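Skimetti Help
Home > Guides > Bench exercises > Running stitch with two arms

Running stitch with the Skimetti training kit

Written by Frauke Wegener. Last updated in March.

This guide covers the first closing exercise in the Skimetti two-arm kit. You will need the needle driver, the grasper, a tissue pad, a drape and a length of black suture with a curved needle attached. Finish the peg exercise first if you are new to the console.

Setting up

1. Lay the drape on the tray and place the pad on it.
2. Fit the needle driver to one arm and the grasper to the other. Wait for both lights on the arm to go steady.
3. Set motion scaling to 2. The default setting is too quick for needle work.
4. Keep the pad moist. A dry pad drags on the thread and tears at the stitch holes.

Placing a stitch

Hold the needle a little behind its middle and bring the point up to the edge of the cut. Keep the grasper open on the far side, close to where the point will come out, but don't press on the pad with it.

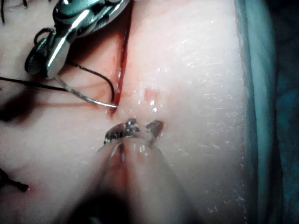
Turn the wrist and let the needle follow its own curve. If you push in a straight line the edge will pucker. When enough of the point is showing, close the grasper on it, let go with the driver and draw the needle through.

Pull the thread until the edges meet and then stop. The arms give no feel for tension, so watch the edges of the cut. If they turn white or bunch up, slacken off.

Common problems

Thread caught round the driver: open the jaws, back off slowly and lift the loop away with the grasper.

Needle turns in the jaws: grip it again further from the tip.

Error 724 on the console: the instrument isn't seated. Remove it and refit.

Spare pads and needles are listed under Consumables. Pads made by Prindex also fit the tray.

Next guide: Tying off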